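検索 キーワードを入力
カテゴリ:発表資料 > ロボット学習 > 柔軟物操作

発表メモ(30分枠、質疑こみ。スライド番号はあとで振り直す)

最初の挨拶は短く。共著の名前だけ読む。Malsha Howlader、Chalerm Pongsiri、Rajitha Debnath。所属の話はしない、時間ない。

今日の話:布の「どこをつまむか」を手首カメラだけで決める。俯瞰カメラは学習のときのラベル付けにだけ使う。推論時は切る。ここ毎回聞かれるので先に言う。

背景は1枚で。俯瞰だけだとハンドが近づいた瞬間に指先が隠れる。いちばん見たいところが見えない。キーポイント系の手法はそこで止まって、最後の数センチは開ループで突っ込む。うちはその最後の数センチだけやる。畳みきるところまではやってない。誤解されやすいので二回言っていい。

手法(手法名は Tillier。由来は聞かれたら答える)
・入力は手首画像と指の開度。力覚なし
・出力は接近方向の補正と、閉じるタイミング
・つまんだ後の画像を見て「縁を一枚つまめた/二枚重ね/空振り」を判定、だめなら開いてやり直し
・判定器は別ネットワーク。一緒に学習させたら悪くなった(表は予備スライド)

次、画像のスライド。ここでゆっくり。指先のすぐ上で布が小さく山になってて、そこからしわが広がってるのを指す。判定器に見てほしいのはこの山としわの出かた。プリントの柄も折れ目で歪むけど、柄には頼らせたくない。なので学習時は色と柄をかなり強く崩してる。
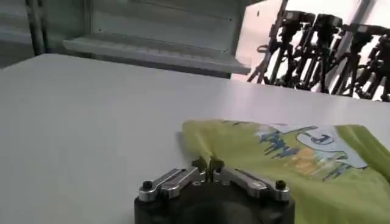
図3 手首カメラの視点。黄緑の布の左端をつまんだところ。

背景もけっこう写りこむ。三脚とか棚とか。切り抜きは試した、効果はほぼなし。むしろ机の縁が見えてるほうが接近方向の補正が安定した。理由はまだわからない、正直にそう言う。推測は口頭で一言だけ。

結果。
やり直しなし:成功率38%
やり直しあり(最大三回):59%
布は全部で26着、学習に入れてないものだけで評価。数字は会場の後ろから見えないので読み上げること。

「59は低くないか」と絶対来る。答え:初期状態をそろえてない。放り投げて落ちたまま始めてる。Cilosgate の設定だと毎回伸ばしてから始めるので直接くらべられない。そこは喧嘩腰にならないように。前回やらかした。

失敗例(動画二本、音は切る)
一本目、二枚重ねを一枚と判定。薄手の白で多い。白い机に白い布はやはりつらい
二本目、縁じゃなく途中のしわをつまむ。判定器は「縁」と自信満々。ここ笑ってもらえたら少し間をとる

時間が押してたら二本目はとばす。

アブレーションは一枚だけ。閉じるタイミングを固定にすると一番落ちる。接近方向の補正を抜いてもそこまでは落ちない。これは予想と逆たった、と言う。Rajitha は最初から予想してたらしいけど。

限界:
・机が平らで固い前提
・指先の形を変えたら判定器は学習しなおし
・やり直しで布の状態が変わるので、三回の試行は独立じゃない。統計の扱いは論文の付録参照

今後:両手。片手でつまんだまま、もう片方の手首から見る。4月から Kenneth Barredo が始めてる。まだ見せられる数字はない。

想定質問メモ
Q 深度は? → 近すぎて穴だらけ。試した上で捨てた
Q 周期は? → 予備2枚目
Q データ公開は? → する予定、時期は言わない。Chalerm に確認してかから

最後、謝辞に Rokeya Nanayakkara さん(ラベル付け全般)。前のバージョンで抜けてた。必ず入れる。

タグ:布操作 手首カメラ 把持判定 発表メモ
シェア 12 コメント 2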